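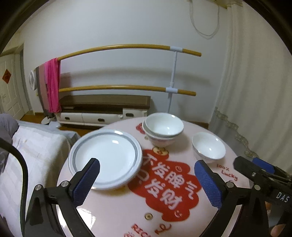
Meifang Luo asked under my last post whether handheld demos transfer at all if the arm never sees the room they were recorded in. Fair question, so a short thread on what we measured.

1/ The Yensuk set has 1796 demos of table tasks, all recorded by hand with a two-finger gripper in people's homes. No arm present during collection. Plates and bowls make up 700 of them.

2/ We trained the same policy twice. Run A used 363 demos from one home. Run B used 363 demos spread over 71 homes. Same tasks, same number of steps, same seed.

3/ Tested in the home run A came from, A wins by a small margin. Tested at the Brilport lab, which neither run had seen, B wins clearly. A mostly fails on the approach – it closes short of the rim.

4/ Plates are harder than bowls in both runs. A flat rim leaves very little height for the lower finger, and a few millimeters of pose error is enough to push the plate along the cloth.

5/ Harvey Morin suggested the gap was lighting. We reran A with heavy color and brightness changes. It helped a little on bowls and did nothing for plates.

6/ Pose tracking is still the weak point. Demos with fast wrist turns drift, and we drop them by a fixed threshold. That threshold was tuned on Erosholm data, so treat the plate numbers with some care.

7/ Next is run C: all 700 plate and bowl demos, same test tables. Training starts Sunday.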